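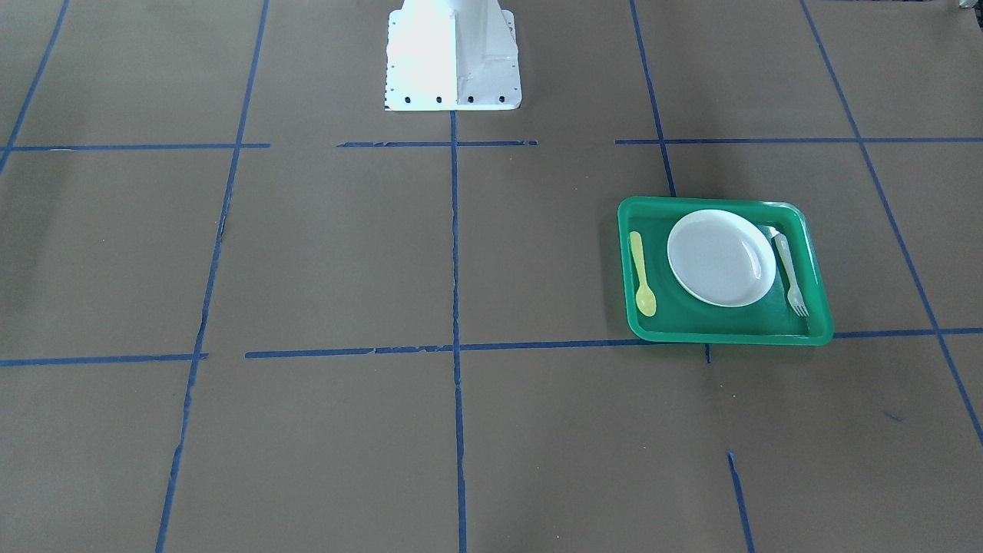

Setting a Tray: Your Questions

Do you rent trays for children's parties?
We do, and we love those orders! The Ruddock lunch tray goes out with a plate, a spoon and a fork, and you can book as few as 10 sets.

Which side does the fork go on?
We get this one every June, when the summer camps start up. A formal table puts the fork on the left, but on a tray you really can please yourself. Plenty of our families keep the spoon on one side of the plate and the fork on the other, and the little ones soon learn where to reach.

Should the handles point toward the child?
They're a bit easier to pick up that way, yes, though older children will happily turn them around for themselves.

Can I mix colors?
Of course. Green is the favorite here in Cirnow, and a pale plate looks lovely on it, but just tell us what you'd like and we'll see what's on the shelf.

Do I have to wash everything before I bring it back?
A quick scrape and rinse is plenty (we wash it all again anyway). Please return your sets to the Fusport counter within 3 days.

Page updated 07/11/2021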